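Kitchen Automation Working Group
Minutes of the August meeting, held Friday, Brenport site, upstairs room

Present: R. Ostrowski (minutes), purchasing, kitchen operations, site IT, two from the Vatgate canteen
Apologies: Finance

1. Minutes of the last meeting

Agreed, with one correction. Item 4 should have said that the Plinport trial was "under discussion". We hadn't agreed to it then and we haven't now.

2. Plinport portioning service

Purchasing went through the revised offer. Plinport would supply a serving arm for the cold counter, on a monthly fee, and teach it our portioning jobs from recordings of people doing them by hand. The recording is done with tracked gloves. The offer covers 10 tasks in the first year, with extra tasks charged separately. What counts as a task isn't defined anywhere in the paperwork. Radosław Ostrowski asked whether the same job with a different bowl would be a second task and was told it would be "looked at case by case". The group didn't like this.

Plinport say they need 300 recordings per task before they will put the arm on a counter. Kitchen operations pointed out that their first brochure gave no number at all, so this is an improvement of a kind.

The material supplied with the offer covers spooning and scooping from small tubs, with bowls on the same table.
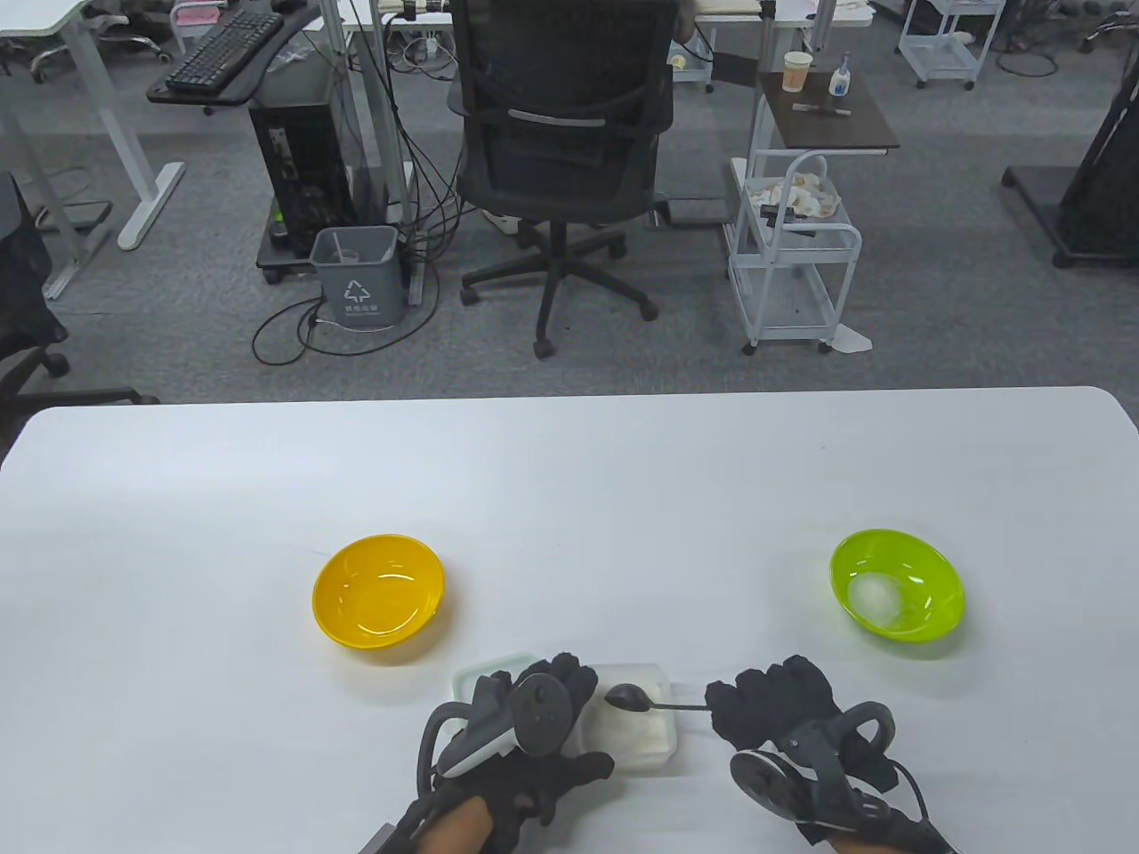
Who pays for the recordings if a task has to be done again?
The customer does, unless Plinport's own equipment was at fault. Plinport also decide whether it was at fault, and purchasing has asked for that clause to be rewritten.

Vatgate canteen said their main worry was the food. A tub and a pair of bowls on a clear white table is a long way from a lunch counter with trays going past and someone asking for no onions. They would want to see wet food, sticky food and a half-empty tub before giving a view. Nothing in the offer promises any of these.

There was some discussion of gloves. Kitchen operations asked how they are cleaned, and whether our own staff could wear them near food meant for customers. The offer says only that they should be "kept dry". It was felt that recordings made by our staff would have to use food that was then thrown away, and the cost of that isn't in the quote either.

Site IT asked where the recordings are kept and who owns them. The draft contract gives Plinport the right to use them for other customers. IT is against this unless there is money off. Purchasing thought money off was unlikely but will ask.

3. Comparison with the Krajewska kit

Krajewska sell a kit outright, with no monthly fee. We would do our own recordings and our own training of the arm, with help by telephone. Purchasing prefers the price. IT doesn't prefer the workload, and said so at some length.

Both firms make much of how natural the hand movements are. The group was less sure this matters. Our present trouble at the counter is uneven portions, and neither firm has given us a single weight.

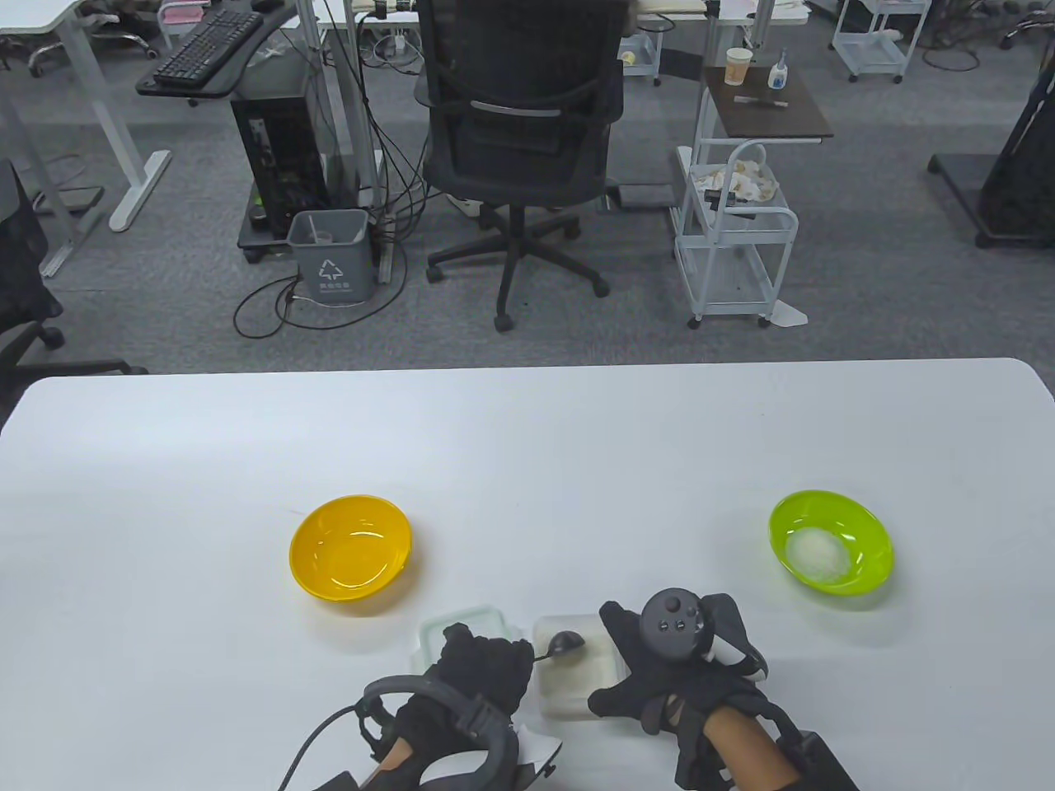

Vatgate would accept a modest error on rice but not on anything sold by weight. They were asked to put a figure on it and will do so in writing. Until we have that, there is nothing to hold either supplier to, and a demonstration would only tell us whether the arm looks clever.

Kitchen operations added that a person with a good scoop manages over 11 portions in the time we normally allow for setting up the scales, and asked that any trial be timed with setting up and cleaning included. Agreed.

4. Decision

No order to be placed with either firm. Plinport to be invited to run a demonstration at Vatgate, at their own cost, with our food and our tubs. If they decline, the offer lapses. Krajewska to be asked the same questions about cleaning and portion weights.

IT wished it noted that a demonstration isn't a trial and shouldn't be called one in the newsletter.

5. Actions

Purchasing: written meaning of "task", new fault clause, question of money off for use of recordings.
Vatgate: acceptable error on portions, list of foods for the demonstration.
Kitchen operations: glove cleaning, cost of wasted food.
R. Ostrowski: letter to Krajewska.

6. Any other business

The dishwasher contract is still with Finance – carried over again.

Meeting closed at 3.40 pm.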